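Drina gripper build: frequently asked questions

Last revised in July. Maintained by Harvey Lapointe and Simone Lacerda.

What is Drina?

A pair of hand-held parallel grippers for recording manipulation of cloth, built on a shared bench at the Grenari workshop. Drawings and the parts list are in the Drina folder on the workshop server. The recording software is called Plitora and has its own page.

Do I need to build two?

For garments, yes. A single unit can pinch and drag, but folding a pair of jeans needs one hand to hold and the other to move. Build both units from the same print batch so the finger travel matches.

What are the finger pads made of?

A flexible filament, printed ridges outward. We use orange because it was the spool on the shelf. Stiffness matters, color does not. Discard pads that show flattened ridges.

Why is denim the test cloth?

It is heavy, it holds a crumple between attempts, and the stitching gives the tracker something to follow. Thin cotton comes later, after the grip force has been set.

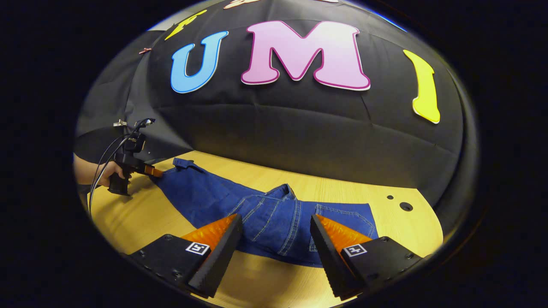
Kirsten Penner disagrees with starting on denim. Her view is that a thick seam hides a badly aligned finger, since almost anything will catch on it, and that a builder should pass a dish towel first. Both orders have been used. If your fingers do not meet squarely when closed, follow hers.

Where do the markers go?

One on the flat plate of each finger, flush, with the printed face clean. Matte paper only. A marker that has lifted at one corner will give a drifting width reading. Reprint it; do not glue it down a second time.

How tight should the finger screws be?

Snug, then back off a quarter turn on the slide screws only. The plate screws stay tight. Check all of them after 212 cycles, which is the count Plitora uses for its maintenance reminder.

What surface and background are required?

A flat table and plain dark fabric on the sides. Hang the fabric from clips so it can be taken down and washed. Lint shows up on it quickly.

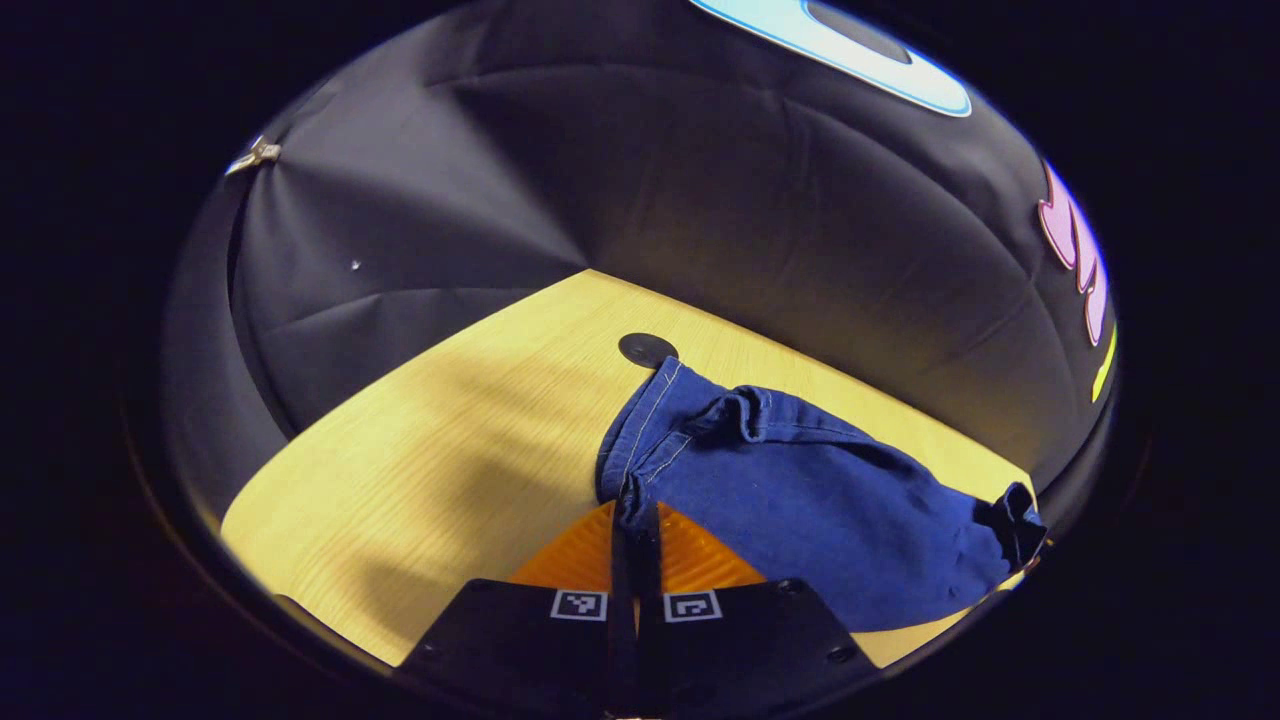
Denim on the wood tabletop, markers on both finger plates.

The log shows dropped frames. What should I check?

Check the cable first. Strain at the connector accounts for more than 5 of the 6 faults logged so far if partial failures are counted, and the fix is a looser loop at the wrist. After that, check free disk space.

Can I borrow the Lévesque bench?

Yes, until 6 in the evening. Ask Isabelle Chisholm for the key.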